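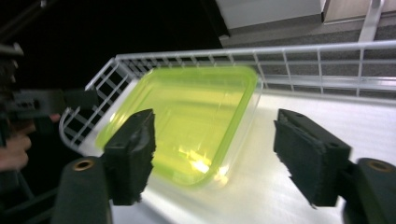
A yellow-green food container on the white shelf of a wire basket.

Doltonholm renters offered a $440 "calm kitchen" package

DOLTONHOLM, 10/23/19. A storage firm called Clulari wants renters to pay $440 to have their food containers put in order. The firm says a wire basket with a shelf in it will end the hunt for a clean box at lunchtime. It has offered the package to 100 households in the Mallier apartments this month.

The method is simple enough to fit on a card. Containers go on two levels, one on the shelf board and one at the bottom of the basket, and lids are stored somewhere else. Where else, the card does not say.

Clulari claims its customers save 4000 minutes a year. Asked how it got that number, the firm sent a brochure with the same number in it.

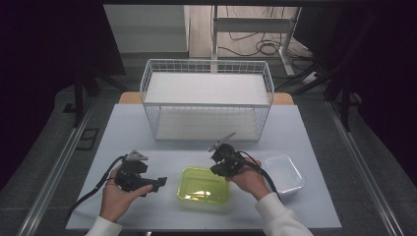 Two plastic containers on the table, with the white wire basket behind them.

"I have a basket. Everybody has a basket," said Mounir Ait Ali, who rents at Mallier and turned the offer down. "What I don't have is $440 for somebody to put my lunch boxes in it."

His sister Aicha Ait Ali was a little kinder. She liked the second level, which she said makes sense for shallow boxes that slide around in a drawer. She doubted it would survive a week of leftovers.

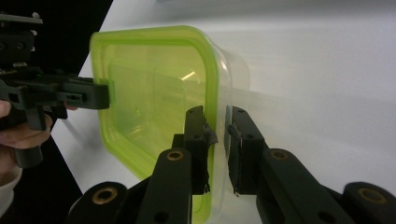 Deeper containers are the weak point. The card tells customers to measure the gap under the shelf before buying anything new, good advice that costs nothing to follow. It has less to say about boxes people already own.

Clulari plans to take the package to the Ehlers buildings next. Residents there can ask for the card alone, free, at the rental office, Room 3742.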